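3.2 Showing the task by hand

In our first study the demonstrations were recorded by remote control. The operator, Remigiusz Bielecka, sat beside the arm and moved it with two joysticks, while he watched the work directly. This method gives clean joint data, but it is slow, and the operator becomes tired quickly. One session of 35 minutes gave us only 13 complete demonstrations of the pouring task. For this reason we decided to collect the second set, which we call Prodik, with grippers that a person holds in the hands.
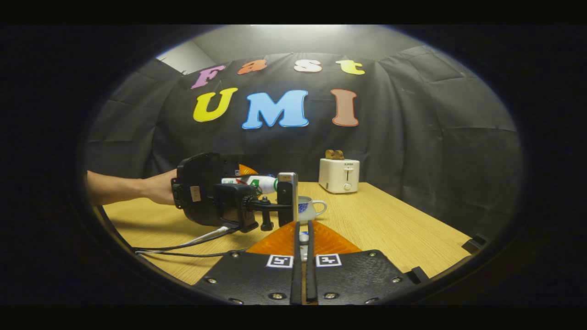
Figure 4. Bottle and cup task with two hand-held grippers.

The two-hand tasks were the main difficulty in the design of Prodik. A person who works with both hands changes the role of each hand very often, and usually does not notice it. We therefore gave the demonstrators a simple rule: one hand keeps the bottle, and the other hand is free for the second object. In Figure 4 the bottle lies almost horizontal in the left gripper, and the cup with blue decoration stands on the table farther to the right. The toaster near the back cloth is not part of this task, and we left it in place during all recordings of the set, so that the policy must learn to ignore it. The orange fingers are soft enough to follow the shape of the object, but they also bend under load, and the real position of the bottle can differ from the position which we calculate from the gripper width. We come back to this error in Section 5.

Each demonstrator practiced before the recording. Melaniia Hutsuliak prepared the practice plan and decided when a person was ready. The most common mistake of beginners was to move the wrist too fast at the moment of the grasp. When this happened, the markers on the fingers became blurred and the gripper width could not be read in several images. We asked the demonstrators to slow down near the object, but not to stop completely, because a full stop in the data makes the robot wait at the same place.
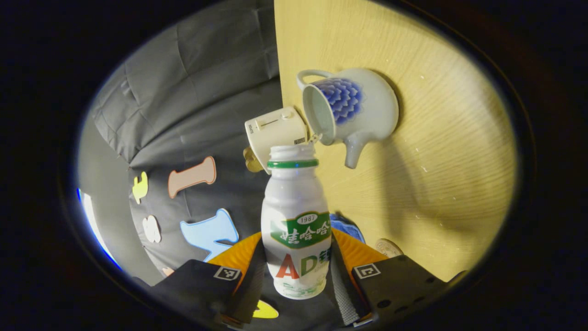
Figure 5. Bottle between the gripper fingers.

After the practice, we recorded some 41 demonstrations for each person, and we removed those in which the position tracking was lost. The rest was cut by hand at the start of the first motion and at the end of the last one. We did not remove demonstrations with small corrections, for example a second attempt to close the fingers. In the earlier remote control set such corrections were rare, and the trained policy did not know how to continue after a weak grasp.

Contact: Skeken Laboratory, Londwood | © 2021 The authors | Back to top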